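Chapter 6
Setting a Price

Every store has to decide what to charge for the goods on its shelves. In a large chain the decision is made by a pricing department. In a small store it is usually made by the owner, often on the day the delivery arrives and with the supplier's invoice as the only guide.

This chapter looks at how small stores set prices and what they need to know to do it well. It uses the accounts of Farina, a housewares store in the town of Palomeo, which buys most of its stock from a wholesaler, Henico.
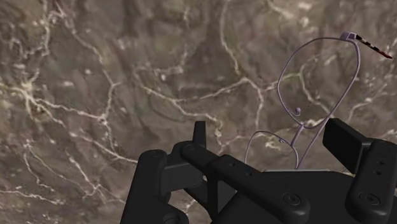
474

The starting point is cost. Suppose Farina pays Henico $25 for a table lamp and sells it for $42. The difference between the two amounts is the gross margin on the lamp. Students often confuse gross margin with profit. Rent, wages, electricity, and card fees all have to be paid out of the margin, and profit is what remains after that.

The invoice price is also only part of the cost. Freight is charged on most orders, and goods that arrive broken may take weeks to be credited. An owner who prices from the invoice alone will set prices too low. The usual method is to add freight to the value of the order and spread it over all the items received, by weight or by value. Either method is acceptable if it is used every time.

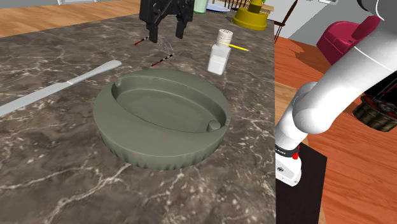 Raffaele Dal Bello objects that spreading freight by value makes small, expensive items carry too much of the bill, and that a box of glasses should pay for the room it takes up on the truck. Many store owners agree with him. Section 2 compares the two methods on the same order.

Demand is the second part of the problem. A price that covers all costs is of no use if customers won't pay it. Owners learn what customers will pay from past sales, from the prices at nearby stores, and from trying a price and watching the result. In August, when many Palomeo families are away, Farina sells fewer kitchen goods, and a price change made then says little about the rest of the year. 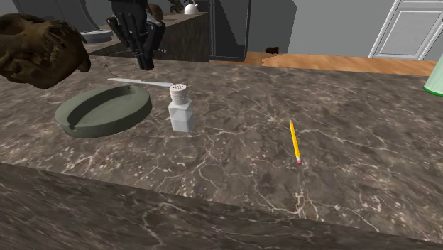 How often should a small store review its prices? Most goods need a review only when the supplier's price or the freight charge changes. Seasonal goods should be looked at more often, as unsold stock takes up shelf space and ties up cash.

Section 1 begins with the invoice. Keep a calculator at hand while reading it, and work through Table 1 before going on to the section on freight.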